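Asholm Neighbors Help Board > Home & Kitchen > Small spaces

No counter, one table, every dish I own needs sorting. Where do I put it all?

Posted by dishpan_hands
Viewed 1,369 times

I've just moved into a studio in Stistov where the kitchen is a sink with ambitions. The counter fits a kettle, or an elbow. I have one table, one bed, one cupboard with a door that opens into my forehead, and a collection of plastic bowls, basins, cups and plates that my family has been quietly unloading on me for years.

I want to go through all of it, decide what stays, and get the survivors into the cupboard. The trouble is that I have to spread things out to see what I've got, and as soon as I start, the table is full and I'm eating dinner over the sink like a raccoon. Last time I used the floor, stepped in a colander and gave up for a week.

So how do people in very small places do this? Do you work a shelf at a time? Is there some folding thing I should buy? I'd like it done before the end of May, when my sister comes to stay and will have opinions.

mrs_tupper_wherefore

Buy a bigger apartment.

Failing that, a shelf at a time. Empty one, wipe it, put back what you like, move on. You will find out that you own the same bowl over and over in different moods. Don't get the folding thing. I had a folding thing. It folded while there was soup on it.

Grubb

Had the same problem in my old place. I put everything in the bathtub. Worked great until I forgot and somebody wanted a shower. Also the tub is low and my back hasn't forgiven me. Wouldn't call it a recommendation.

Do you have an ironing board? Cups only.

Lotte Hermans (marked as most helpful)

I've lived in rooms like yours for most of my adult life and I disagree with the shelf at a time. You end up judging each bowl alone, and alone every bowl makes a pretty good case for itself. You need to see the basin next to the bowl next to the cup and ask which of them you'd miss.

Use the bed. It's the biggest flat surface you have and it does nothing all day. It's also at a decent height, and if you drop a cup on it the cup lives. The conditions are that things go on it clean and dry, and that you start early enough to be finished before you want to lie down. I once started at ten at night and slept beside a salad spinner.

The table is for one kind of thing only. I give it to plates. Plates want a hard surface: on a mattress they slide toward whichever side you lean on, and a stack of them will go over the minute you sit down to rest. Everything deep goes on the bed, where basins can lie on their sides if they feel like it. When you get to the cupboard, a basin on its side will often fit where an upright one won't, so you may as well get used to the look of it.

Then the clock. Prop something up with the time showing in digits large enough to accuse you, and give yourself 30 minutes, 35 if there are lids. I don't trust a timer that beeps, I just turn it off and carry on admiring the bowls. A clock sits there and lets you watch your evening go.

The blue plate is on the table, and the basin, the bowl and the cup are on the bedspread. There's a clock in sight in both.

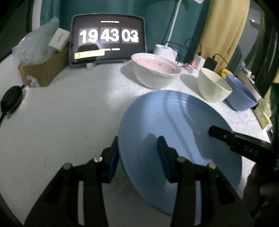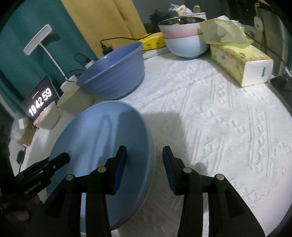
Once the time is up, you're allowed two piles, going and staying. No third pile for things you're unsure of. I had one of those and it moved house with me twice.

Put the staying pile away biggest first. The basin goes at the bottom or on its side against the wall of the cupboard, bowls inside each other after that, cups wherever there's a hole. If you have a textured bedspread, keep an eye out for teaspoons, they get down into the pattern and you'll meet them again at three in the morning.

For the going pile, there's a secondhand shop called Leemans a short walk from the Hokville bus stop that took all of mine except one cup. They don't take lids without bottoms. I asked.

As for your sister, hand her a plate the moment she comes through the door. People with a plate in their hands tend to look for somewhere to put it down and forget the rest.

dishpan_hands

Did the bed thing. Took me closer to two hours because I found a gravy boat and had to sit with that for a while. The cupboard shuts now, though it still gets me in the forehead. Grubb, I don't have an ironing board, but thank you for thinking of the cups.

Grubb

Keep the gravy boat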